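L'atelier est au fond d'une cour, derrière un réparateur de vélos, et on y entre par une porte qui coince. J'y arrive à neuf heures du matin, en mars, avec des croissants déjà froids. Renata Marciniak m'attend en blouse, un tournevis dans la poche de poitrine, et me prévient tout de suite : « Si vous posez votre café sur un établi, je vous mets dehors. » Bon. Je le bois dans la cour, et on commence.

Birnine récupère des ordinateurs de bureau et des serveurs réformés, les démonte, trie ce qui peut repartir et revend le reste en pièces. L'an dernier, 716 machines sont passées par ici. Renata a monté l'affaire avec Kamarul Majimbun, qu'elle a connu chez Clalus, une société de maintenance où ils changeaient des alimentations à longueur de journée. « On jetait des cartes mères en parfait état parce que le contrat disait de remplacer l'ensemble. Moi, ça me rendait malade. Kamarul en ramenait chez lui, il en avait jusque dans la baignoire ! »

Je lui demande par quoi on commence quand on ouvre un boîtier. Elle rit. « Par regarder. Les stagiaires arrivent et veulent dévisser. Je leur dis : mains dans le dos, deux minutes. Où passent les câbles, qu'est-ce qui tient quoi, est-ce qu'il y a un carénage en plastique, est-ce qu'il est clipsé ou vissé. Un clip cassé, c'est une pièce qui vibre pendant dix ans chez le client. »

Ensuite viennent le processeur et la mémoire, ce qui se revend le mieux. Sur les cartes qui attendent, Renata tient à ce que le support soit protégé par son cache noir. « Les contacts là-dessous, vous les effleurez avec une manche et c'est fini. J'ai perdu une carte à cause d'un pull en laine – le mien, en plus. » 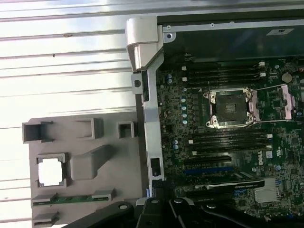
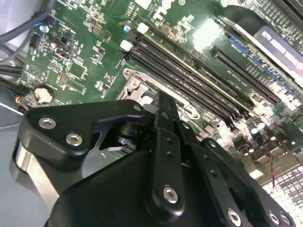 Le cadre métallique d'un socket, des emplacements mémoire vides.

« Les barrettes, tout le monde croit que c'est facile », reprend-elle. « On ouvre les loquets, on tire bien droit, voilà. Sauf que les gens tirent d'un seul côté, ça part en biais, et l'emplacement prend du jeu. » Chez elle, chaque barrette file dans un sachet antistatique avec le numéro de la machine écrit à la main. Le mois dernier, elle en a mis 141 en sachet avec Melquiades Serrano, l'apprenti, en écoutant un feuilleton radio dont elle refuse de me donner le titre.

Et la poussière, alors ? Là, j'ai droit à un vrai cours ! Pinceau souple d'abord, air sec ensuite, jamais l'aspirateur de la maison. Elle me montre une boîte de vis triées par pas et par longueur, et je comprends que c'est sa fierté, bien plus que les cartes. « Une vis trop longue sous une carte mère, vous pouvez faire un court-circuit. Alors oui, je suis pénible avec les vis. Demandez à Melquiades. »

J'ai demandé à Melquiades. Il confirme.

On parle aussi d'argent, parce qu'il faut bien. Une carte testée part avec 3 mois de garantie, et Renata voudrait passer à six, mais Kamarul freine. Ils en discutent depuis l'automne. « Il a peut-être raison, je ne sais pas. Moi, je dors très bien avec mes tests. Lui, il fait les comptes, il dort moins. »

Avant de partir, je lui parle de mon vieil ordinateur, 15 ans au compteur, qui souffle comme un sèche-cheveux. Elle me demande le modèle, fait la grimace, puis va chercher un tube de pâte thermique dans un tiroir. « Apportez-le un matin. Et sans les croissants, ça fait des miettes. »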